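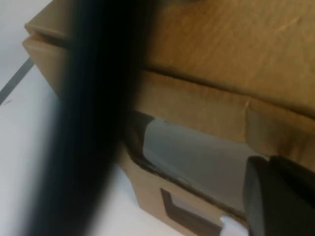 By Colin Fairclough
Posted Sunday in Software & Control

Brerano pushed out version 2 of its grasp planner this morning, and I've been glued to it ever since! The big change is replanning – the arm now gets a fresh path 30 times a second, so it can rethink its approach right up close to the cardboard.
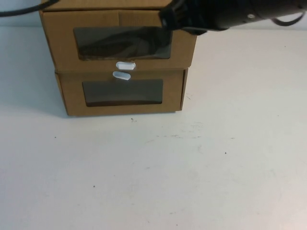

The perception side got some love too (clear plastic windows and their reflections used to drive me nuts). Setup is still fiddly – the config file runs to 254 lines – but I'm keeping it.

Recent stories
Zendel opens up its motion library
Haslam log viewer: first look
Brader drops its old simulator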